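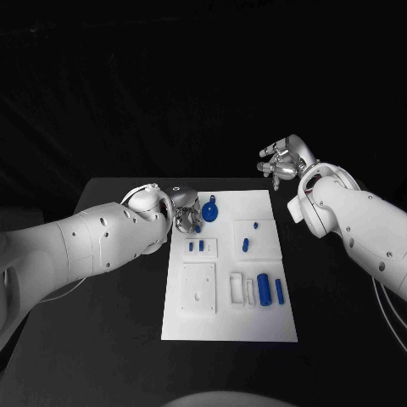

Jytte Norðdahl meint, man solle mit dem Brett anfangen und die Teile erst danach auspacken, sonst suche man später alles auf dem Tisch zusammen. So machen wir es in diesem Kurs auch.

Montage am Steckbrett, Blatt 3
Begleitblatt zur Übung, Werkraum Drotitz

1. Arbeitsfläche

Gearbeitet wird auf einem weißen Brett, das auf dem dunkelgrauen Tisch liegt. Kleine Teile wie der blaue Stift sind auf Weiß gut zu erkennen, auf der Tischplatte verliert man sie leicht. Das Brett liegt mittig vor dem Arbeitsplatz. Taschen, Becher und Schreibzeug kommen auf das Regal am Eingang.

2. Teile und Bezeichnungen

Rolle: runder Körper, oben eine kleine Öse. In älteren Blättern aus Tranadov heißt sie noch »Scheibe mit Ring«. Im Protokoll bitte nur »Rolle« schreiben.
Stift: kurzes, sehr kleines Teil. Er wird einzeln abgelegt und nicht in die Hand genommen, solange noch ein anderes Teil gehalten wird.
Brett: die gemeinsame Unterlage für alle Schritte. Abmessungen siehe Blatt 2.

3. Ablegen vor dem Fügen

Die Rolle wird so abgelegt, dass die Öse frei zugänglich bleibt. Der Stift liegt mit etwas Abstand davor. Wer beides zu dicht legt, schiebt beim Greifen der Rolle den Stift weg, und er rollt unter Umständen vom Brett. Heruntergefallene Stifte sofort aufheben und vor dem Weiterarbeiten auf Grate prüfen.

4. Greifen und Fügen

Rolle seitlich am Körper fassen, nicht an der Öse. Die Öse ist für die Schnur gedacht und verträgt keine Querkraft.
Stift am oberen Ende fassen, senkrecht ansetzen, ohne Drehen eindrücken.
Klemmt der Stift, wieder herausziehen und neu ansetzen. Kein Hammer, keine Zange.

Bei den Teilesätzen von Kvaran sitzt der Stift etwas strammer als bei denen aus Irnorstead. Sätze bitte nicht mischen, auch wenn die Farbe dieselbe ist.

5. Protokoll

Für den Durchgang stehen 70 Minuten zur Verfügung, davon 18 für das Protokoll. Einzutragen sind Teilesatz, Reihenfolge der Schritte, Fehlversuche beim Fügen und der Zustand der Teile am Ende. Eine Skizze der Ablage genügt mit Bleistift, Maßstab ist nicht nötig.

6. Aufräumen

Stifte zurück in die Dose, Rollen in den flachen Kasten. Brett trocken abwischen. Beschädigte Teile mit Zettel in die Schale neben dem Waschbecken legen.

Zum nächsten Termin lesen: Blatt 4, Abschnitt Schnurführung. Die Aufgaben zur Reibung werden im Januar besprochen.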